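Open day at the Hoster building, Laturgate. Tuesday's notes, tidied up for the members' page by the one who got sent.

Georges Khasawneh had asked for a page on whether the Laturgate open day would be worth a coach next time. My short answer is no, and the long answer follows for anyone who wants to argue with me about it at the next meeting. Tickets were £4 on the door. The coffee was free and tasted it.

The leaflet promised "the small kitchen, rethought". I have been to a fair few rethought kitchens over the years and most of them turned out to have been thought about less than my mother's. So I went in with a poor attitude, and Nabila Fawzy, who came along to take notes on prices, told me so in the car park.

You go through a lobby with carpet samples, then a long corridor, then the kitchens. The first two were the usual glossy thing with tall units and a tap like a garden hose. We got through both quickly. The third was the one the leaflet was selling. It is meant to show how people with a short run of worktop can keep what they use close at hand, with no wall cupboards. Finn Rathjen showed our group round. He was polite and knew his stuff, and he had plainly been asked the same questions all morning.

My first impression was that a lot had been put on one counter. The surface is white with grey veins, marble pattern, and I will say straight off that I like a pale worktop less than the magazines do. On it was a big light-blue plate of play food, soft strawberries and a lemon, then a yellow cardboard box, a chopping board with things stood on it, and a wooden spatula sticking up out of a grey container. If this was the tidy version I would be curious to see the other.

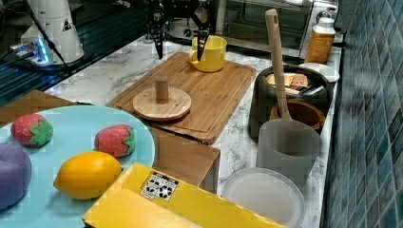

## The case for keeping everything out

Finn's argument goes like this. What you put away, you stop using. People own a nice board and cut on a saucer, own a good spoon and stir with a fork, all because the nice thing is behind a door. Leave it out and you'll use it.

I half accept that. I have a fish kettle I haven't seen since the loft was boarded. But the argument only works if there is somewhere left to work, and in the third kitchen the chopping board had become a shelf. A yellow cup was standing on it and so was a round wooden base with a peg in the middle. I asked what the peg was for. A woman behind me said kitchen roll. Her husband said it was a child's stacking toy with the rings lost. Finn said it was "flexible", and at that point I wrote down the word and underlined it twice.

Nabila thought it was a bit short for kitchen roll. I agree with her. If you can't tell what an object is by looking at it, I don't see how leaving it out will make you use it more.

The play food I had less quarrel with. Real strawberries would be soup by the afternoon, and you need something on a plate to show how much room a plate takes up. It takes up a lot. That was the most useful thing I learned in the room and I don't think it was on purpose. Put one large plate near the front of a counter and you have lost the bit where you would naturally stand and chop. Everything behind it becomes a reach.

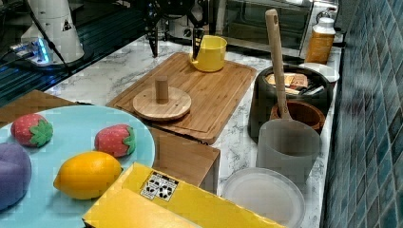
Ashraf Kabbaj, who had come on the same ticket as us, made the opposite point, and I'll put it down for fairness. He has a kitchen about the size of a wardrobe and says he would sooner reach over a plate than open a cupboard door into his own knees. He liked having the biscuits and the spoon together on the right. He said that was how he cooks anyway, with a biscuit. I have eaten at Ashraf's and can confirm it.

Still, I asked Finn the question I always ask at these things: who wipes underneath? Every pot and beaker left out is one more to lift, and then to put back. He said it takes a couple of minutes at the end of the day. I'd like to see that timed in a house with a frying pan in it.

## The board

I want to spend a little while on the chopping board, as it was the best thing there and was being wasted.

It is bamboo, a good size, with rounded corners and a groove running round inside the edge. I am suspicious of grooves. On most boards they are too shallow to catch anything from a tomato and just deep enough to hold crumbs for a week. Georges has one at home that he cleans with a cocktail stick. Whether this one is any better I can't say, as nothing was being carved on it while we were there, and a talk about a groove is not the same as a wet melon.

What I did like was that it lay flat on the counter and looked like a board you could get both elbows behind. It is a pleasant honey colour with the strips running side by side along it, and the maker's name, OAKSWARE, is marked small near the corner. An odd name to put on bamboo, but there we are.
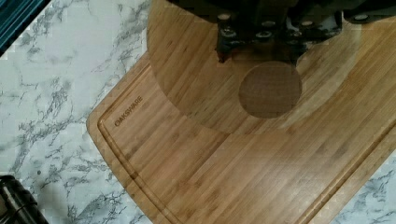
My own view on boards is simple and I have bored people with it before. You want one large one and you want it clear. You should be able to walk up with an onion and put the onion down. The moment a cup lives there, and then a peg, you are back to the saucer that Finn was complaining about. I said this to him, more gently than I've written it. He said the layout was "a starting point for conversation". It was certainly that.

Nabila asked about oiling. We were told now and again, when it looks dry, which is what we would have told them.

## The other end

Further along you come to the appliances, and my patience with the keep-it-out idea got thinner. Hatem Berrada from our group is an electrician by trade and went straight to looking for sockets. I was looking for anywhere to set down a hot tray.
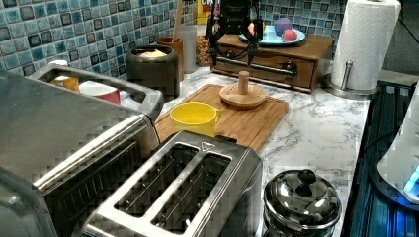

Small kitchens are won or lost on the big metal things. You can argue all day about where a spoon goes, but a spoon is a spoon. Whoever laid this out had a stainless-steel toaster oven and then, directly in front of it, a two-slot toaster as well. I asked why a household short of space would want both, and was told they do different jobs. They do one job, to my mind, and one of them also does a chicken thigh. Take out the toaster and you could pull the board forward, and then the whole counter might start to make sense. The small wooden drawer cabinet got a kinder mark from me, with its single wide drawer and round knob, and there was a plate sitting on top of it, so at least that bit of height was earning its keep. Hatem wanted one for batteries and fuses. The jars at the back looked well enough, though I would want lids I trusted before I kept nuts by a window.

## Prices and practical matters

Nabila's notes say the cabinet they sell at the desk, in the same style, is £119. I asked her to check she hadn't misread it. She had not. For that I would expect dovetails and a second drawer.

The talk in the lecture room was billed as half an hour and ran for 73 minutes, most of it about a showroom Hoster is fitting out in Dulgate. There were slides of the car park. Ashraf slept through a good part and asked the best question at the end, whether any of the kitchens on show had ever been lived in. The speaker said they had been "extensively discussed".

For anyone going on their own account:

- The 440 bus stops outside, on the far side of the road. Use the crossing by the garage.
- Step-free all the way through, though the corridor is narrow if you meet a group coming back.
- The café does soup until two. Olivares, the bakery on the corner, is better and has seats.
- The next open day is in November. They say there will be a fourth kitchen.

If people do want the coach, I would pair it with the market and give Hoster an hour at most. Nabila disagrees and thinks the third kitchen is worth a longer look, chiefly to annoy yourself into clearing your own worktop. I did move the toaster when I got home. It is back where it was now, as the flex wouldn't reach.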